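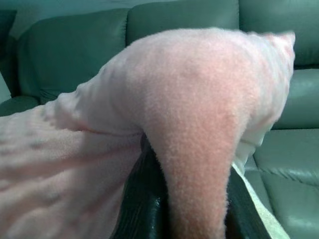
Figure 3. Pink fleece draped over and around a dark object, apparently the gripper, close view.

4. Soft goods and the afternoon reset

Of all the jobs we followed at Whitcombe, the one that changed most for the staff was the one we had nearly left out of the study plan. Whitcombe rents short-stay family apartments, and every apartment has to be reset between guests. Beds and bathrooms are still done by people. The living room reset – pillows, throws, blankets, small stools – was handed in part to a two-armed Astov unit in October, and we watched how the housekeeping team reorganized itself around that.

The team had 77 apartments on its list. Before the change, one housekeeper did a whole apartment alone, start to finish. Afterward, the living room became a shared space, with the robot on the soft goods and a person moving in and out. We were delighted by how quickly the staff found words for what they were seeing. Within a few shifts they were talking about "good edges" and "lost edges," and the terms were so handy that we took them over for our own coding sheets. A good edge is one the gripper can reach without pushing the cloth away. Fleece has very few of them once it is heaped up on a sofa.

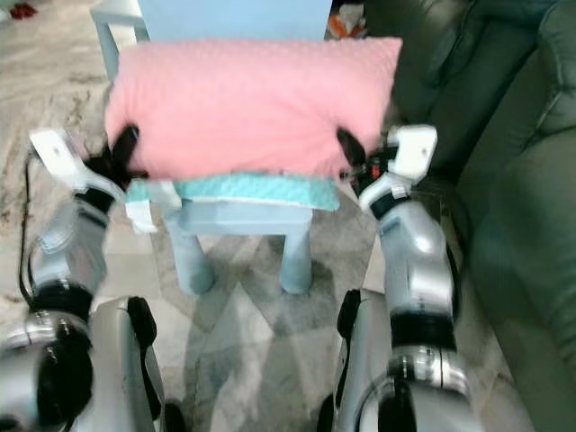
Figure 4. Pillow held at both ends over the low stool, with a folded teal blanket on the seat.

Pillows were a different story. They keep their shape, they offer two ends to hold, and a small error in the grip matters little. Huia Sutcliffe, who leads the afternoon shift, moved pillows to the front of the robot's task list in her second week with the system, and left the fleece for later in the cycle. Her reasoning was practical: "If it starts with pillows, I can go and do the bathroom. If it starts with the fleece, I stay in the doorway and watch." This one sentence shaped much of our later analysis. The time a person spends hovering appears nowhere in the task logs, yet it was the thing our participants brought up first in interviews.

We logged 300 resets and sorted the moments when a housekeeper stepped in by what was being handled. Blankets and throws drew by far the most help. Pillows drew the least, and most of that help had to do with placement. The staff care a great deal about where a pillow ends up on a sofa seat, and they care in different ways. Keith Pearce likes them flat and toward the front so that guests see them from the door. Two of his colleagues want them upright against the back. The old routine let each person follow their own taste, and the Nitar scheduling software, which stores one target layout per room, brought the difference into the open for the first time. The talks that followed were lively and, to our ears, very good-humored. The team settled on a layout they now call the Flinetti, after the building where they tried it first.
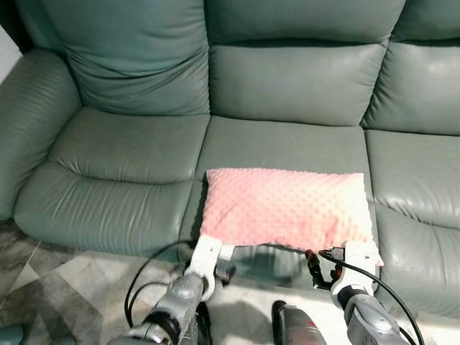 4.1 What the housekeepers took on

Five of the 6 housekeepers told us their work had become more varied. They named new tasks that did not exist before: clearing loose items off the floor ahead of a run, choosing the order of items, and judging when to let a slow attempt go on and when to finish it by hand. That last skill is a real one, and it was a pleasure to see it grow. Early on, people stepped in at the first slip of the cloth. Later they waited longer, and could often say beforehand which attempts would need them.

The sixth housekeeper missed working alone. She described the old reset as the quiet part of her day, and we think this loss should be counted along with the gains. Whitcombe now lets staff ask for apartments that are reset fully by hand, and almost 5 percent of the list is kept back for this.

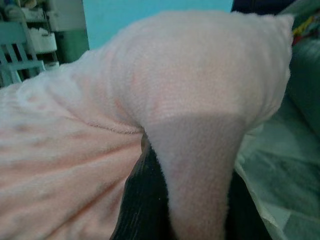 Does a robot that handles blankets slowly still save the staff any effort?
Mostly in bending and lifting, according to the housekeepers. They reported less strain on the lower back by the end of a shift, even in weeks when the total time per apartment stayed the same.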